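Search this site Go

Print this page | E-mail this page

Corridor floors move to dry cleaning at Skuluvside

Cleaning of the laboratory corridors at Skuluvside changed over in April to a two-stage dry method, following a trial on the ground floor. A canister vacuum cleaner takes up grit and dust first, and a flat mop with a rectangular head is then drawn along the floor in overlapping passes. Wet mopping is kept for spills.

The work is carried out by Virkonum, which holds the cleaning contract for the building. The contract covers 1,433 square metres of hard floor, of which 528 are corridor. Kvido Skála, site supervisor, said the narrow sections take longest.

"The pole and the hose need more length than the corridor has width, so the vacuum goes in at one end and is pulled through," he said. "The mop follows along the skirting, then down the middle."

Extinguishers stay in place and are cleaned around. Chairs, cables and loose parts left on the floor are to be taken back into the rooms by laboratory staff before the evening round.
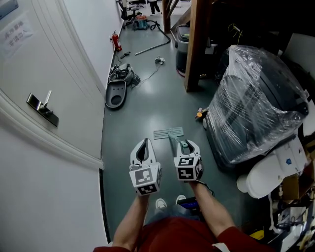 Mop heads are changed after every 20 metres of corridor and washed off site. Asmaa Soliman, who manages the building, said over 500 had been ordered for the first year. Floor finish will be checked again once the summer closure is over, and the stairwells will be added if the readings hold.

Laboratories behind restricted doors are not part of the round and continue under their own arrangements.

Related items
Kostiuk lift out of service for rope replacement
Cisent to supply door closers for east wing
Revised hours for the loading bay
Waste paper collection: new points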